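Notebook, bench two, the two-arm cell

Picking this up from where I left off at lunch, before I forget the order things happened in, because Ratree Kaewmanee asked me to write it down properly this time and she's right that my last entry was mostly arrows.

We were on the sorting run, cubes into the pink bin, left and right arms taking turns. It had been going along so nicely that I'd started to relax and answer email (my own fault, I know, I know). On cycle 194 the right arm came down over the bin to let go of a cube and just kept going. It pressed into the bin wall, shoved the whole thing a good hand's width across the brown cover, and only then threw a force fault and stopped. The left arm carried on as if all was well with the world! It went back to its waiting spot, checked in for its next turn and sat there. That bothers me far more than the bump does. A fault on one side is supposed to hold both, and we've told visitors from Dranness that it does.

I hit the stop on the pendant, Ratree came over from the Kongkaew rig, and we went through the log together with a cup of tea. The height the right arm was using for the table was 11 mm too low. It was fine in the morning's file and wrong in the afternoon's, and the only thing between them was me reloading the Minetti settings after the restart. I'm nearly sure I loaded the old set from October, from before we put the matte cover on and re-levelled the bases. The file names differ by one character. I've renamed the old one so it starts with OLD, and should have done that ages ago.
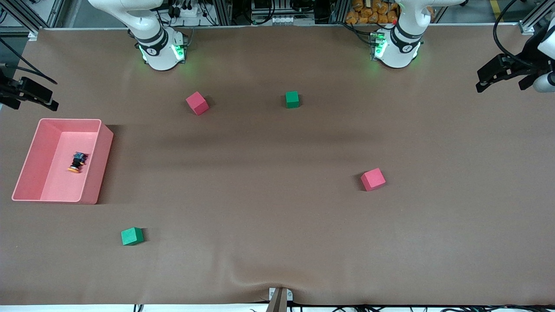

Zilport annex, April 20, 2026

Both bases are showing green, and the grippers are parked well out to the sides, which is how I'd like them left whenever anyone has their hands near the cubes. The cover has bunched up again down at the front by the clamp. I don't think it had any part in this, but it won't help anybody trying to touch off a height near that edge, so please smooth it out and re-clamp before measuring, and take your points from the middle.

Now the linked stop. Ratree found that the message from right to left goes out only on a protective stop, and the force fault is classed as something milder, so the left controller never hears of it. She has a change ready that treats every fault as a hold for both arms. We tried it at low speed with a foam block and it held both sides 76 times in a row, and then I ran out of patience and foam. I'd still like it tried with the left arm faulting first. We only did it the one way.

Until that's done: reduced speed only, one person on the pendant the whole time, no email. I'll check the right gripper's fingers for play in the morning and put the numbers on the next page.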